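Koncombe presenta la versión 11 de su software de control y planificación para celdas de manipulación

La nueva versión reúne en un único entorno la percepción, la planificación de movimientos y el registro de ensayos, y estará disponible para los clientes actuales sin coste adicional de licencia

STOSTCOMBE, 2025-09-03. Koncombe, empresa dedicada al desarrollo de software para robótica de manipulación, ha anunciado hoy la disponibilidad general de la versión 11 de Cutamell, su plataforma de control, percepción y planificación para brazos robóticos instalados en celdas de trabajo de pequeño formato. La versión se ha desarrollado en colaboración con el laboratorio Holloway, que la ha utilizado desde el pasado mes de abril en sus programas internos de evaluación.

Cutamell se distribuye a centros de investigación, departamentos universitarios y equipos de ingeniería que necesitan programar, ejecutar y documentar tareas de manipulación con piezas pequeñas. Hasta la versión anterior, los módulos de percepción y de planificación se configuraban por separado y compartían información mediante archivos intermedios. La versión 11 sustituye ese procedimiento por un modelo de celda común, en el que la geometría del recinto, los soportes fijos y los objetos manipulables se describen una sola vez y quedan a disposición de todos los módulos.

«Nuestros clientes dedicaban una parte considerable de su jornada a mantener sincronizadas dos descripciones de la misma celda», ha declarado Rochelle Haverford, directora de producto de Koncombe. «Con esta versión, una modificación en la posición de un soporte se propaga al planificador, al estimador de poses y al registro de ensayos en el mismo momento en que se guarda».

Validación con tareas de clasificación de formas

El proceso de validación se ha centrado en tareas de inserción y colocación sobre clasificadores de formas, un tipo de ejercicio habitual en la evaluación de sistemas de manipulación. La tarea exige identificar la pieza, estimar su orientación, determinar un agarre compatible con la posición final y aproximarse a una abertura con un margen reducido, todo ello en un espacio delimitado por paredes que restringen los movimientos del brazo.

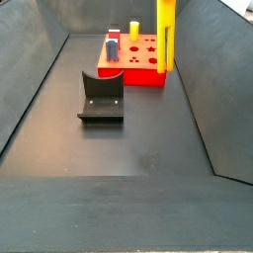
Celda de ensayo con clasificador de formas rojo, piezas de colores y soporte negro en forma de L.

Durante el periodo de evaluación, el equipo de Holloway completó 284 sesiones de trabajo con la versión preliminar y registró más de 2,000 intentos de inserción. Los registros incluyen las trayectorias planificadas, las trayectorias ejecutadas y las estimaciones de pose correspondientes a cada intento, y han servido de base para los ajustes incorporados en la versión definitiva.

Según Marwa Nasr, responsable de ensayos de Holloway, la principal dificultad de estas tareas reside en los objetos que se ocultan parcialmente entre sí. «Cuando dos bloques se solapan desde el punto de vista de la cámara, el sistema debe decidir si dispone de información suficiente para planificar un agarre o si conviene obtener antes otra vista. En versiones anteriores esa decisión recaía en el operador. Ahora puede expresarse como una regla dentro de la propia tarea», ha explicado.

Novedades en percepción

El módulo de percepción incorpora un nuevo estimador de poses que asigna a cada objeto un valor de confianza desglosado por eje. Un cilindro en posición vertical, por ejemplo, puede tener una posición bien determinada y una rotación indiferente en torno a su eje; el planificador recibe ambas informaciones y puede aprovechar la simetría para ampliar el conjunto de agarres admisibles. En piezas prismáticas, el estimador conserva las orientaciones alternativas hasta que una nueva observación permite descartarlas.

Se ha revisado asimismo el tratamiento de las aberturas. Los orificios de un tablero o de un bloque perforado se representan como elementos propios del modelo, con su contorno, su eje de inserción y su tolerancia, y pueden asociarse a una o varias familias de piezas. Las plantillas suministradas comprenden contornos circulares, ovalados, rectangulares y en forma de estrella, además de agrupaciones de orificios circulares. Los usuarios pueden definir contornos adicionales a partir de un dibujo vectorial.

El calibrado de cámaras fijas se realiza mediante un asistente que comprueba la coherencia entre la imagen y el modelo de celda. Si la discrepancia supera el umbral establecido por el usuario, el programa suspende la planificación y señala qué cámara debe revisarse.

Novedades en planificación y control

El planificador de movimientos de la versión 11 trata las paredes de la celda como restricciones permanentes y los objetos manipulables como restricciones temporales, que se activan o desactivan en función de la fase de la tarea. Este planteamiento permite que la pinza se aproxime a un bloque apoyado sobre otro sin que el sistema interprete la proximidad como una colisión, y mantiene al mismo tiempo la distancia de seguridad respecto de los elementos fijos.

Las tareas se describen mediante un editor de secuencias en el que cada paso declara sus condiciones de inicio, su resultado esperado y la acción que debe adoptarse en caso de fallo. La secuencia puede simularse en su totalidad antes de enviarse al controlador. El editor conserva la compatibilidad con los archivos creados en las dos versiones anteriores, que se convierten automáticamente al abrirse.

En lo relativo al control, se ha introducido un modo de aproximación guiada por contacto. El usuario fija la fuerza máxima admisible y el patrón de búsqueda, y el controlador corrige la trayectoria durante los últimos milímetros del descenso. El modo requiere un brazo con medición de esfuerzos en la muñeca o en las articulaciones; en los equipos que carecen de ella, la opción permanece desactivada.

Los cables y las cubiertas del brazo pueden incluirse también en el modelo mediante volúmenes envolventes. Holloway solicitó esta función en las primeras semanas de la evaluación, al constatar que las posturas calculadas para el fondo de la celda no siempre dejaban espacio suficiente para los elementos acoplados al brazo. 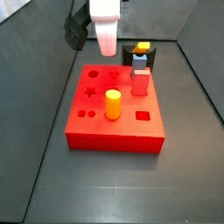
Los volúmenes envolventes se definen por articulación y pueden guardarse como perfil reutilizable, de modo que un mismo brazo puede disponer de varios perfiles según la pinza instalada. El cambio de perfil queda anotado en el registro de ensayos junto con la identidad del usuario que lo ha efectuado.

Registro y trazabilidad de los ensayos

Cutamell 11 almacena cada ejecución en un registro único que reúne imágenes, estados del controlador, decisiones del planificador y anotaciones del operador. Los registros pueden consultarse por pieza, por abertura, por pinza o por resultado, y exportarse en formatos abiertos para su análisis con herramientas de terceros.

La función de repetición permite volver a procesar una ejecución almacenada con parámetros distintos de percepción o planificación y comparar los resultados sin necesidad de ocupar la celda. «Hemos podido revisar en el despacho decisiones que antes nos obligaban a reservar de nuevo el equipo», ha señalado Nasr. «También nos ha permitido localizar errores propios en la descripción de algunos soportes, que habíamos atribuido en un principio al planificador».

El acceso a los registros se administra mediante perfiles de usuario. Las organizaciones que lo requieran pueden mantener la totalidad de los datos en sus propios servidores. Koncombe no recibe información de las celdas de sus clientes salvo autorización expresa, que puede retirarse en cualquier momento desde el panel de administración.

Limitaciones conocidas

La documentación técnica publicada junto con la versión detalla las limitaciones identificadas durante la evaluación. El estimador de poses ofrece valores de confianza inferiores en superficies con reflejos intensos, y la distinción entre piezas y tableros del mismo color puede requerir una calibración específica de la iluminación. El modo de aproximación guiada por contacto no se recomienda con materiales muy deformables. Koncombe prevé abordar estas cuestiones en actualizaciones sucesivas, cuyo calendario se comunicará a través del portal de clientes.

Disponibilidad y condiciones

La versión 11 puede descargarse desde hoy en el portal de clientes. Las organizaciones con contrato de mantenimiento vigente podrán actualizarse sin coste adicional. Las licencias académicas conservan sus condiciones actuales y amplían a 400 el número de ejecuciones almacenadas en el servicio alojado por la compañía; los registros guardados en servidores propios no están sujetos a límite.

Koncombe mantendrá el soporte técnico de la versión anterior durante el periodo previsto en cada contrato. Antes de iniciar la actualización, se recomienda realizar una copia de seguridad de los modelos de celda y consultar la guía de migración, disponible en español y en inglés.

«La colaboración con Holloway continuará en la siguiente fase de desarrollo, que estará dedicada a la planificación con dos brazos en un mismo recinto», ha añadido Haverford. Las organizaciones interesadas en participar en el programa de evaluación pueden presentar su solicitud en el mismo portal.

Acerca de Koncombe

Koncombe desarrolla software de control, percepción y planificación para robótica de manipulación. La compañía tiene su sede en Stostcombe y presta servicio a centros de investigación, universidades y equipos de ingeniería.

Acerca de Holloway

Holloway es un laboratorio independiente de ensayos especializado en la evaluación de sistemas de manipulación robótica. Sus actividades comprenden el diseño de protocolos de prueba, la realización de ensayos por encargo y la formación de personal técnico.

Contacto para medios de comunicación

Departamento de Comunicación de Koncombe, Stostcombe
Las solicitudes de entrevista y de material gráfico se atienden a través del formulario de prensa del sitio web corporativo.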